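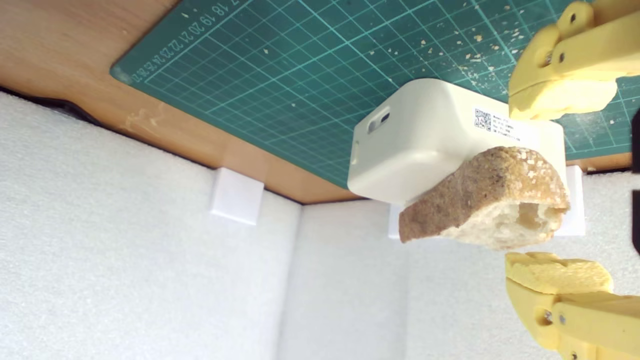
On 02/05/2026, Ayane Kinoshita wrote:

> We have the same arrangement in Nagano, a small table
> with foam board round it and a two-slot toaster kept out
> permanently. My trouble is the mat. I bought a green
> self-healing one to protect the table top, and after a
> month the crumbs have worked into the surface and a wipe
> only moves them about. Is a cutting mat the wrong thing
> for this? I was going to order a Banex silicone sheet.
> Also, which side of the toaster do you put the plate?

Taking the mat first. A cutting mat is usable, with two limits.

The first is heat. Ours is PVC and will curl if a toaster stands on it, and once it has curled it doesn't go flat again. Keep it beside the toaster and put nothing on it straight out of the slot. If you must rest hot toast there, use a plate.

The second is the cuts. The surface closes over a knife cut but not completely, and fine crumb sits in what remains. A mat that has been used for craft work will hold crumb from the first day. Keep one mat for bread and don't cut on it. I brush ours dry with a pastry brush, along the printed lines one way and then across, and only then wipe it. Wiping first makes paste.

I tried the Banex sheet in February. It is fine with heat, but the crumbs cling to it and it has to come off the table to be washed. The Jesto tray liner is easier to clean and too small. I went back to the green mat.

On the plate: ours is at the far end of the toaster, on the side away from the mat. Black gloss shows every crumb, so you know when it wants washing. I lay the toaster at an angle to the walls, which leaves enough room at the end to get the plate out. 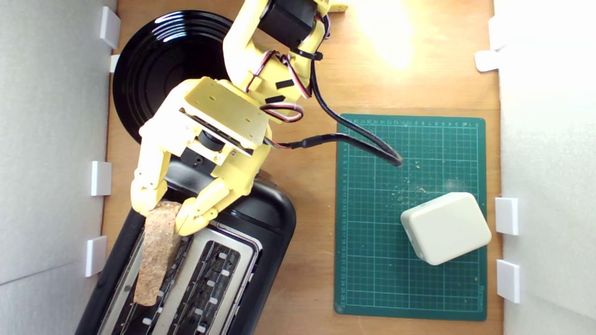 Slice in the left slot, right slot empty. Mat over to the right.

If you only do one slice, pick a slot and stay with it. On our toaster the two slots do not brown alike at the same setting. I kept a tally for 324 slices of the same brown loaf, and the left was the more even by a clear margin. I can't say whether that holds for other models. The crumb tray gave 23 grams at the end of it, emptied once, and that was too long to leave it.

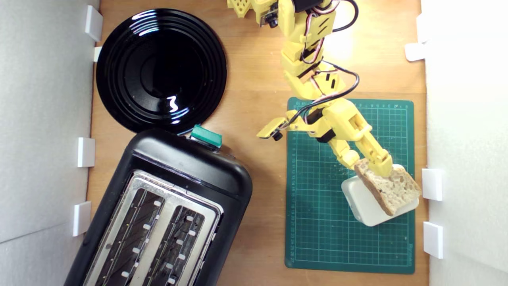 Ayane has since asked off list whether the boards need fixing down at all, or whether their own weight will do. They need fixing. Foam board weighs very little and a knock with a plate will shift it. We use small white plastic clips where each board meets the table, spaced unevenly to suit the table. Exact spacing doesn't matter much, but put one near each end or the board bows.

Keep the boards well clear of the slots. Paper-faced board scorches, and the foam core softens before the paper shows anything. Don't leave a toaster running unattended inside boards of any sort. Unplug it before emptying the tray -- and let it cool, as the guides inside the slots stay hot for longer than the casing.

One correction to the Skudel notes in the archive: the line about lining the table under the toaster with a second mat should be struck out, for the reason given above. Bare wood is all right there. Sweep under it when you do the tray.

If anyone has a liner that takes heat and also brushes clean, please post the thickness as well as the make.

--
Skudel list, kitchen and bench
To leave, send a blank message with "unsubscribe" in the subject line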